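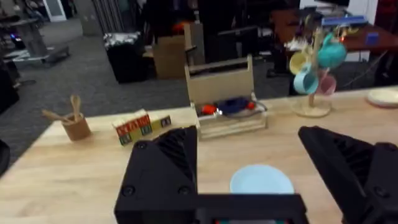 Wrist cam view, fingers open, blue plate in front of the mug tree table setup

Teaching by hand vs. remote: which one gets you better demos?

mkravchuk
Posted 1 Aug 2019
I've been recording tabletop tasks on our arm for a while now and I'm having way too much fun with it! Current job is the light blue plate: pick it up by the rim, set it down next to the mug tree. I did 70 demos with the remote (handheld controller, me watching the wrist view on a laptop) and then 11 by grabbing the arm and walking it through. The 11 look so much smoother. Should I toss the remote ones and start over by hand?

kdabbas
Don't toss anything! Smooth to your eye isn't the same as useful. When you push the arm around, your own hands and sleeves end up in the camera, and they won't be there at run time. We lost most of May to that at Itham.

mkravchuk
Ooh, good point. I was holding it up by the elbow so the wrist view is mostly clean, but I'll go back through them tonight.

teguh_r
I'm going to disagree with Khalil a bit. Plates are exactly where I'd go by hand. You can feel the rim touch the finger. With a remote and no force feedback you come in too low, scrape the table, and then the policy learns to scrape the table too (ask me how I know).

kdabbas
Fair for contact stuff. I'd still say slow down on the remote and it's fine. Half speed for the last bit of the approach, full speed everywhere else.

teguh_r
Half speed helps, but I've watched people hover over the rim forever at half speed, and the pauses go in the data as well.

dbouchard
Trim the pauses! I cut anything where the arm sits still and it made a huge difference on our mug hanging task. Also, move your stuff around between takes. If the wooden cup and the blocks are always on the left, it'll get lost the first time they aren't.

mkravchuk
Guilty, they never move. OK, plan: keep the 70, trim them, shuffle the table, and do by-hand takes until I hit 100 total. Then train on each set separately and on the mix. I'll post the results in this thread.

teguh_r
Yes please, and put up a clip of the rim grasp, even the ugly ones!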